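**Mercearia Enham, 7/10/21**

A Enham abre às oito e a dona já lá está desde as seis. Prefere que não se escreva o nome dela – «toda a gente me conhece pela loja» – e responde às perguntas enquanto escolhe batatas.

A loja tinha antes prateleiras de metal. Os caixotes de pinho, sem verniz, foram encomendados à carpintaria Skiltis e custaram 689 euros, montagem incluída. «Pedi os tabuleiros inclinados. Com a prateleira direita, as pessoas só viam a primeira fila e iam-se embora com duas cebolas.»

As ripas deixam passar o ar, o que ajuda nas cebolas. Com as batatas, o problema é a luz. «Ponho poucas de cada vez e tapo-as à noite com um pano. As que ficam verdes saem logo.»

As folhas dão mais trabalho. Chegam do produtor, a Ndlovu, três vezes por semana, e são vistas uma a uma antes de irem para o caixote. O rábano branco entrou em outubro do ano passado, a pedido de uma cliente. «Trouxe dois para experimentar. Agora vendo 31 numa semana boa, e há quem leve só para a sopa.»
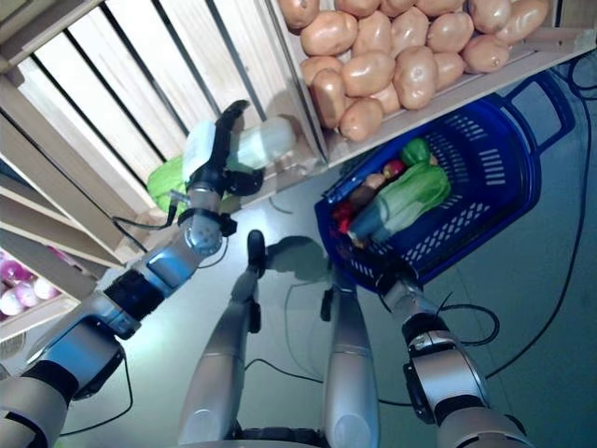
## Os cestos e o chão

Os cestos são azuis, de plástico, com furos dos lados. Lavam-se à segunda-feira, no pátio, com mangueira e escova. «A terra das batatas sai pelos furos e cai no chão. Prefiro assim, varre-se.»

O chão é liso e claro, e qualquer casca se nota. Passa-se a esfregona duas vezes por dia com um produto da Bona, bastante diluído.

Perguntamos se pensa aumentar a secção. Diz que não tem parede para isso. Gostava de mais um tabuleiro para as cenouras, mas teria de tirar os feijões, e os feijões vendem-se. «Talvez na primavera. Primeiro tenho de arranjar a porta do armazém, que já não fecha bem.»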